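The woman who reviews motels nobody asked her to

Sigrun Blomqvist has spent 41 nights this year in beds that are not hers, and she has an opinion on every one of the pillows.

We meet in the breakfast room of a motor inn at Woltumham, where she has already moved tables twice to get away from the toaster. Her newsletter, Gutport, goes out to 2,740 subscribers and covers the kind of accommodation that has a vacancy sign and a laminated note about the hot water. She pays for every room herself, a policy she describes as "principled and ruinous".

It started in June two years ago, when she drove to Moen for a cousin's wedding and was given a room with a kettle but no power point near enough to plug it in.

"I boiled it on the bathroom floor," she says. "Sitting on the edge of the tub in my good dress, waiting for a cup of tea. I thought, someone should write this down."

Her ratings go up to 5, though she has given that score only once, to a place in Pleltia with a proper reading lamp. The owner wrote to thank her and then put the price up.

What does she look for? Curtains that meet in the middle. A hook on the back of the bathroom door. Milk that is milk. She doesn't care for a chocolate on the pillow ("I've lain on it, every time") and she is suspicious of any room with a framed quotation about the sea more than an hour's drive from it.

Then there is the floor. Blomqvist holds that guests and management are in a long cold war over rubbish, fought mainly with bins.

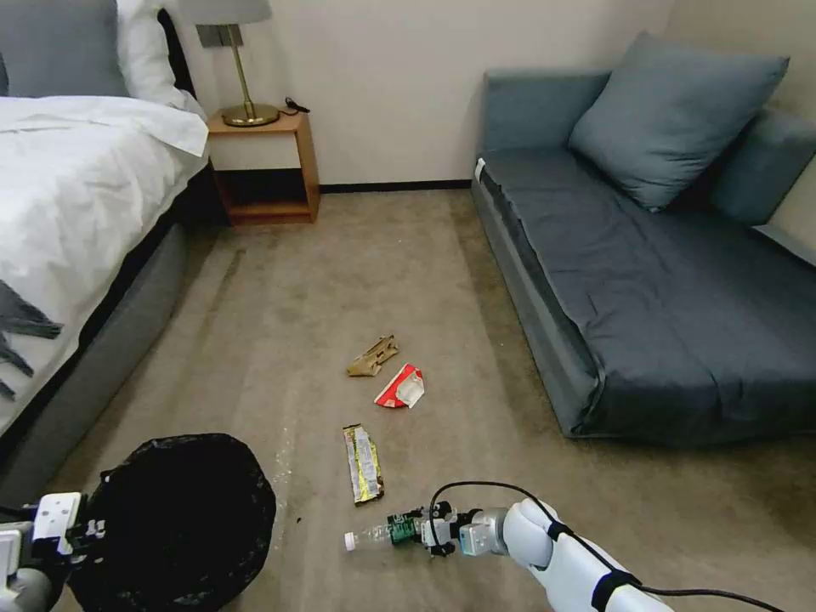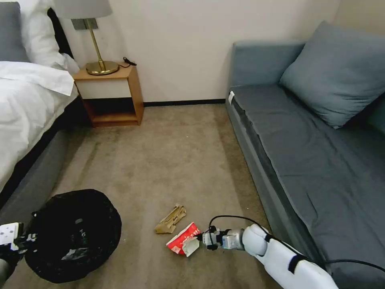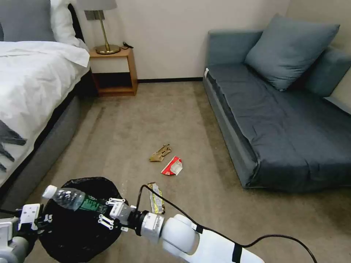

Carpet, bed, bin liner: the familiar colours of a night away.

"They give you a bin the size of a soup bowl and hide it under the desk," she says. "You eat one packet of chips and it's full. Then you feel judged by the bin."

She admits to tidying before the cleaners arrive. She also strips the bed, folds the towels and once fixed a dripping tap with a hair elastic. Her sister, who has shared a twin room with her exactly 2 times, refuses to do it again.

Motel owners are divided. One banned her, by email, over a paragraph on his shower curtain. Another has her review taped up beside the till, with the sentence about the mattress folded under.

"I don't mind," she says. "It was a long sentence and most of it was fair."

Does she ever stay anywhere nice? She thinks about it while buttering toast that has been through the machine three times and is still white. A friend once shouted her a weekend at a lodge with heated floors and a pillow menu. She chose the buckwheat, slept terribly and couldn't think of a word to write.

Next she is heading inland, to a pub with rooms upstairs and a shared bathroom down a hall she has been warned about. She has packed slippers, a torch and an extension cord.

"For the kettle," she says, and goes to ask the desk about a late checkout.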